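Trilix for fieldwork transcription: a grad student's review

I came to Trilix in April with 2 semesters of recorded interviews and no transcripts. My thesis is on how small-town radio hosts in Spanish-speaking communities built their audiences after moving online, so my recordings are full of people switching languages in the middle of a sentence, laughing, and talking over the dog. I had been typing it all out by hand. I loved my interviews and I was starting to dread them.

Flor Llanos, who shares my office at Zistulmont, told me to try it on my worst file first. My worst file is a talk with two brothers in a moving truck. Trilix gave me a draft I could work from before I was done with my coffee, and it kept the two voices apart nearly the whole way through! I fixed names, a few place names, and one long stretch where the engine wins. That was an afternoon of work, and by hand it would have been most of a week.

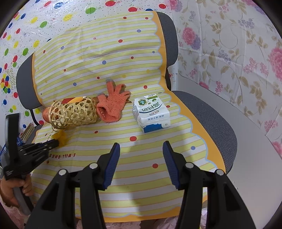

What I like best is the editing view. You click a word, the audio jumps there, and the text stays put while you type. I know that sounds small. In the last program I used, the page scrolled away every time I hit play, and I'd lose my place over and over. You can also slow the sound down without everyone turning into a cartoon bear, which has saved me with fast talkers.

The coding side surprised me too. You can tag a passage with your own themes right in the transcript, then pull up everything with that tag from all your files. I now have 597 tagged passages, and when my adviser, Dr. Bermúdez (Giuliana, if you're past your first year), asked what people had said about call-in shows, I had it on the screen in the meeting. I was very pleased with myself.

Exports are plain and clean. Time stamps can be on or off, speaker names stay where you put them, and the file opens fine in Zirnetti, where I keep my notes and sources.

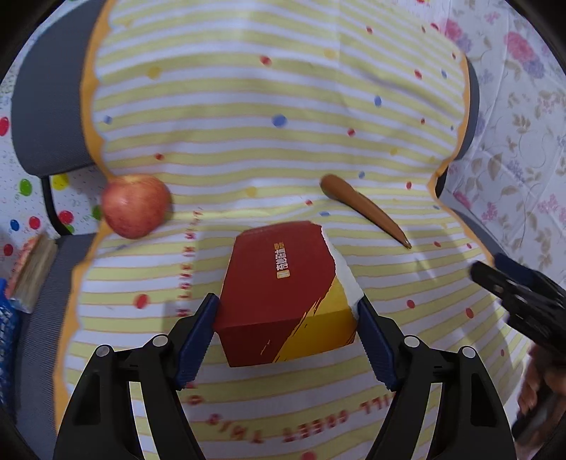 What could be better

Switching languages is good but still not perfect. A single Spanish word in an English sentence often comes out as some English word that sounds close, and you have to listen for it.

The student plan gives you 400 minutes a month. I ran through mine in the first two weeks, and leftover minutes don't roll over. If you have a big batch, spread it out or ask your department whether it has a shared account.

Check your ethics approval before you upload anything, too. Mine needed a short amendment, and I'd have been happier doing it in the fall.

Would I keep it? Yes, absolutely. I'm going back to my early interviews next and hearing things in them I had missed.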